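Wrist camera view blocked by finger after refit, handover routine now drops out

Posted by Leen Yammine

We run a single Duro arm with a five-finger hand for a handover routine: pick a wrapped packet out of a divided cardboard tray, hold it out, release into the person's palm. It ran without trouble until I took the hand off to clean it and put it back. Now the wrist camera shows mostly finger, and the packet detector (Lokeo, default settings) times out at 300 ms on nearly every cycle. Exposure also hunts, I assume from the ceiling lights on the shell.

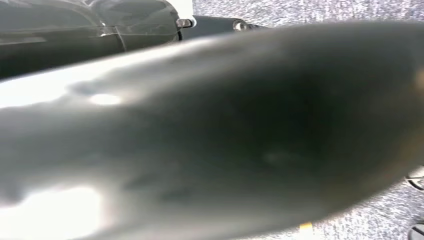 Wrist camera view after the refit. The two bolt heads on the bracket are at top center.

I have rerun the hand-eye calibration 2 times with no improvement. Is this a software offset or did I mount something wrong?

Sawsan Chidiac

Mechanical. Calibration corrects for where the camera is, and it can't recover pixels that are covered. Run the check in this order:

Open the hand fully and save a still.
Close the fingers one at a time and note which one enters the view. If the view is blocked even with the hand open, the bracket is rotated.
Power down, support the hand, back off both bracket bolts half a turn and turn the bracket away from the finger until it stops.
Retighten the bolts alternately to the value in your manual - not one fully and then the other, or the bracket creeps.
Rerun hand-eye calibration with at least 12 poses.

For the exposure hunting, lock exposure and gain once the view is clear. Auto exposure meters on the glossy finger and washes out whatever is beside it.

Grerton_Wi

Had the same on ours. Try a longer timeout. Also check the cable, mine was pinched.

Sawsan Chidiac

A longer timeout will only make it fail more slowly. The cable point is fair: leave enough slack behind the hand for full wrist rotation, and jog joint 6 through its range by hand speed before running anything at the table. 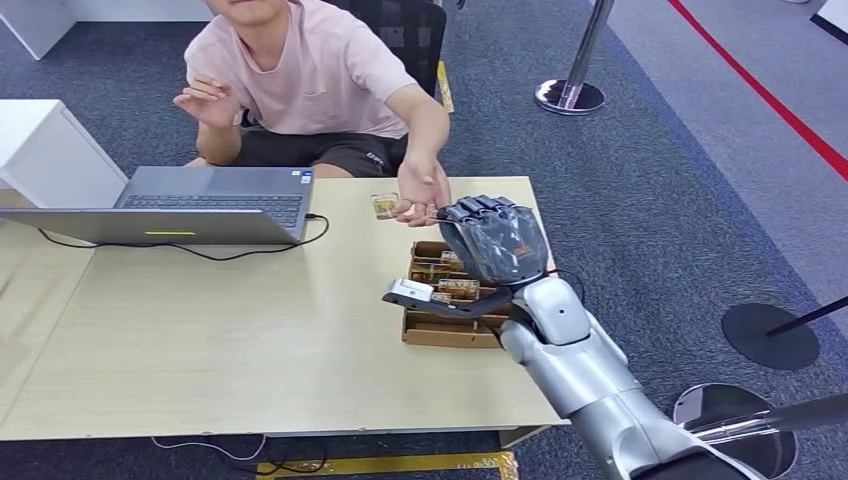 Filed under: End effectors > Cameras and mounts

Leen Yammine

Bracket it was. It had gone back on rotated toward the finger. I turned it to the stop, tightened alternately and recalibrated, and the timeouts are gone. Exposure is locked as well.

One remaining item: the release still triggers late when the person holds their palm low over the table. I will open a separate thread for that with the force log.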